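Workshop notebook, Sunday, about 4 in the afternoon

Kettle's on, hands are filthy, writing this up before I forget which bag has which bolts in it. Carrying on with the Bastetti coupé. Last entry stopped at the point where the offside sill came off and I went home in a mood. 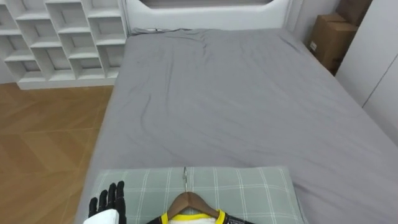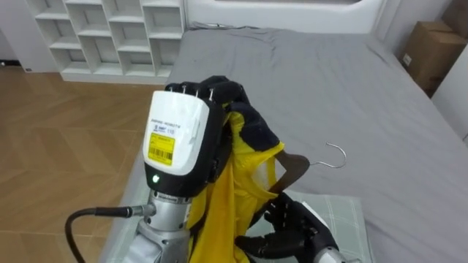
Top: grey fitted sheet, white headboard. Second: arm on the left, hand unit with the green light on.

Right, the sill. I'd been dreading it and with good reason. The outer came away with the spot weld cutter and what was behind it was mostly brown flakes and old newspaper (somebody stuffed it and skimmed over the lot, the swine). Hoovered it out, got the wire wheel in and there is decent metal about a hand's width up from the bottom edge, so I'm going to let in a new strip and leave the rest of the inner alone. Measured the door gap before I cut anything this time!! Wrote it on the masking tape on the wing. Please don't anybody peel that tape off, it's the only record.

Door braces stay in until both sills are finished. I know they're a pain to climb round.

Front end next. The steering box has the usual play and I've wound the adjuster in a quarter turn, which took out most of it without making it stiff at full lock. Any more than that and it'll bind in the middle, I did exactly that on the Ametepe van and it drove like a shopping trolley. If it's still vague once the tyres are on then it's the idler and we'll have to have it off. I've got a feeling it's the idler.

Carbs. Stripped the rear one on the bench last week and only just got it back together today. Float needle was worn to a ridge, new one in, float height set to the book. The spindle wobbles a bit in the body but I've felt worse and I'd like to hear it run before I go spending money on bushes. Front carb untouched, still in the blue tray with the jets in a jam jar lid. Don't move the lid.

Compression, cold, plugs out, throttle held open: all even except number 2, and that one came up nicely after a squirt of oil down the bore. So rings, probably, or just stuck from standing. I've filled all the bores with the half and half mix and left them to soak. Turn it over by hand on the big spanner before anybody goes near the starter, and put a rag over the plug holes first or you'll be wearing it.

Oh, and the timing mark on the pulley is nonsense. I found true top dead centre with the piston stop and it's nowhere near the notch, so either it's off another engine or the rubber has slipped. I've put a dab of yellow paint where it ought to be. Use the paint, ignore the notch.

Parts. Climetti have the brake master cylinder seals in stock and the rear hoses, but no front hoses until January, so I've asked them to send what they've got. They wanted 1,250 for a complete exchange gearbox and I laughed, then I put the phone down and thought about second gear and stopped laughing a bit. Going to drain ours and see what comes out. If it's glitter, we talk. If it's only black then fresh oil and we'll see how the synchro behaves on the road.

Bumpers have gone off for plating. The quote went up after they'd seen the dents in the rear one. Fair enough I suppose, it does look as if it's been used to open gates.

Wiring: I did the nearside rear lamp cluster and that whole branch of the loom back to the bulkhead. Colours follow the diagram apart from the reversing light, which somebody has run in speaker wire, through a hole with no grommet, next to the fuel line. I've taken it out altogether. The fuel gauge now reads full all the time, it used to read empty all the time, so I'm calling it progress. Sender earth is the first suspect.

The interior has got to wait. I did pull the carpets and the floors are far better than the sills had me thinking, only surface rust under the driver's heels and one pinhole by the seat runner. Seat runner bolts: one sheared, three came out fine with heat. Drill the sheared one from underneath, there's more room than you'd think with the ramp up.

Tyres. The old ones still hold air but I wouldn't take them past the end of the lane. I've found a set in the right size with the tall sidewall, and they can be fitted at Wandville on the way past when we collect the plating.

Odometer says some 2,000 miles since the last stamp in the service book, and the stamp is 21 years old, so it's hardly been anywhere. I rather like that. It does explain the fuel tank, which smelt of old varnish and had a tidemark in it. I've rinsed it twice and it's standing upside down by the back door with the sender hole open. Mind your shins.

Still to do, as I think of them:

Inner sill strip, cut and tack, check door gap, then weld in short runs
Bores, turn by hand, compression again
Front carb
Drain gearbox into a clean tray (a clean one, I want to see what's in it)
Fuel sender earth
Order grommets, mixed bag, we've none left
Copper washers for the banjo bolts
Find the other door striker, it was in the boot and now it isn't

We're out of welding gas after this bottle too. The gauge is in the red already and I reckon there's enough for tacking and no more, so swap it before starting on the strip.

Tea's stewed. Locking up.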